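How to get something useful out of a robot open day

I went to the Brudositz open day in March expecting to be sold to, and I was. There were 157 names on the list and one kitchen. If you are going to one of these, this is how I'd do it now.

1. Get in early and stand at the side. From the front you see the arm's back. Telmo Iglesias, who ran our session, let people move if they asked.

2. Ask what is being done by hand. Before each run someone sets the pans out. Ask whether the arm copes if the lid is put down at a different angle. Ours was "being worked on", and I wrote that down as a no.

3. Pick one dull object and stick with it. Ignore the talk and the slides. I chose the pan lid. Lids are shiny, curved and awkward to get hold of, and a maker who only wants to show you sponges and plastic cups has probably tried a lid already.
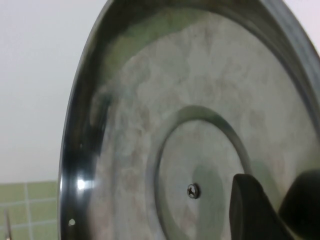 4. Look at where the fingers close. A grip near the middle of a lid is a different job from a grip on the rim, and the brochure will call both of them "handling". Ask which one the arm was taught. Then ask what it does with a lid that has a bigger knob, or none.

5. Ask for the stained one. Demonstration kitchens are full of new pans. Marks and cloudy patches change how steel looks to a camera, so a polished lid proves very little about your kitchen.

6. Time it yourself. Start when the arm moves and stop when it lets go. Leave the clock running if a member of staff steps in, and note that they did.

7. Get the number behind the number. We were told 3,000 lifts. Purificación Casado asked how many were on the same pan, and the answer was 800. It took her three goes to get it.

8. Ask for a second run, straight away, with no resetting. You may be told there isn't time. Our session had 20 minutes of questions at the end and could have spared two.

Write your notes up the same evening. Mine say: slow, careful, would not buy, go back next year and ask about the knob.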